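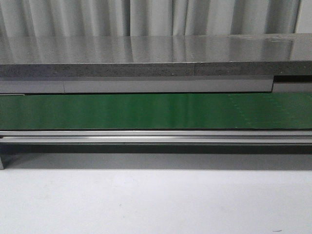
Hello again from Wetville! The grant period ran from August through the end of the year, and I promised you a proper account of the kitchen money before the holidays swallowed everyone, so I'm nearly on time. The big thing first: the counter is in. It runs wall to wall in front of the grey curtain, speckled stone look along the front edge and a top so glossy that the folds of the curtain show up in it like streaks of light. People who remember the old one (swollen chipboard, a corner held on with tape) keep running their hands along it. I do too, I admit.

So, the money. You gave us 3069 dollars for the counter and the work around it. The top and edge from Fontana took the largest share by far, as we all expected when we saw the quote. The curtain and its rail came to 685 dollars, a bit more than I had in the plan, because the first fabric we picked was so thin you could read a newspaper through it and we went up a grade. Delivery from Trimbridge was 167 dollars. I've put the receipts in the folder you set up for us, and the spreadsheet should match them line for line. If it doesn't, please shout and I'll dig out the missing slip.

Now for the part where I own up to a few things. The front edge is in two sections and they don't meet perfectly. There's a seam a little right of center, and on one side the edge sits a hair lower than on the other. You have to be looking for it, but I was looking for it! I've raised it with Sastus, who did the fitting, and they've agreed to come back in the new year to see whether it can be leveled without taking the whole top up. I'm holding back the last bit of their payment until that visit, which they were perfectly decent about.

The light grey metal panels under the edge went on the same week. I'd wanted one long piece and got segments, and I grumbled over it for a day or two, then realized that if we ever need to get at what's behind them we can take off one piece and leave the rest alone. So I've stopped grumbling. 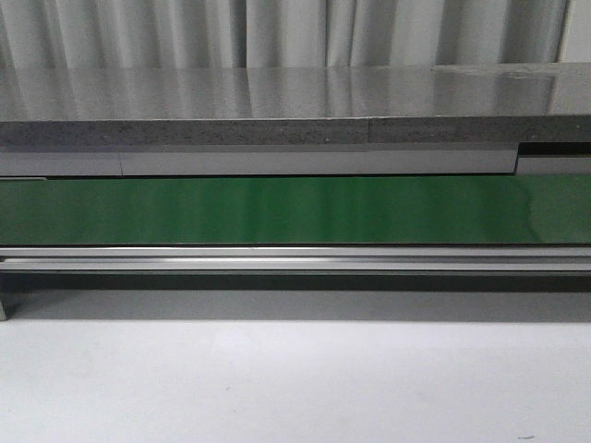
The new counter and curtain, with the seam in the front edge right of center.

Keeping the top nice is going to be a job in itself. A surface like that shows every mark, and there's already a faint scuff toward the right-hand end. I've tried dish soap and a soft cloth, then a slightly less soft cloth, and I'm not going any further up the scale until I hear back from Fontana on what's safe to use. In the meantime we have a stack of cutting boards and a firm rule about sliding crates – lift them, please, always.

The baking mornings start up again in January with 6 places, the same as before. I'd love to go bigger, but I want to see how a full group works along the new counter before I promise anybody anything. The packing evenings for the food parcels will share the space, and I'm still sorting out who gets which nights.

Still to do before I can close this out with you: the seam visit, a hem on the curtain (it came longer than we ordered), and two shelves that were in the original plan and are sitting in my garage. I don't need any more money for those, only a little more time, so could we move the final sign-off to the end of February? Let me know if there's a form for that and I'll fill it in.

Sent 2025-12-27, with a lot of thanks from all of us in the kitchen.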